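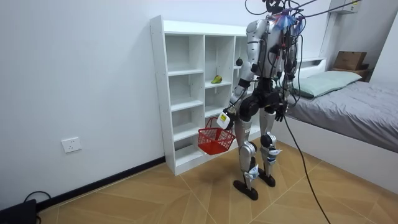 Tondham Basket Carry: data card

Version 2, updated in April

What it contains

This dataset has 300 recorded trials of a tethered humanoid walking and reaching while it carries a basket in one hand. It was collected for our study of load compensation, where we ask if a walking controller can learn the effect of a hanging weight from joint readings only, without a force sensor at the wrist.

The trials are divided over 6 room layouts. Each layout has furniture at different distances, and the objects on the shelves change between trials.

Method

We compare 2 controllers. Dandov is the baseline and treats the arm as if it were empty. Economou adds a small network that estimates the load from the last steps and corrects the hip and ankle targets. Both use the same arm planner, so differences in the results should come from the legs and the balance part.

Result

Economou kept the trunk more level when the robot turned with the basket. When it walked straight we found almost no difference. On reaching to high shelves it was slightly worse, and we do not yet understand why.

Known limits

The overhead tether can take a part of the weight, and this force was not measured. Please do not use the data to make claims about falls.

Joint readings and video are aligned afterwards by software. In a few trials the alignment is poor; these are marked in the column sync_flag.

Use

Free for research. Please cite the Tulance project and write which version you used.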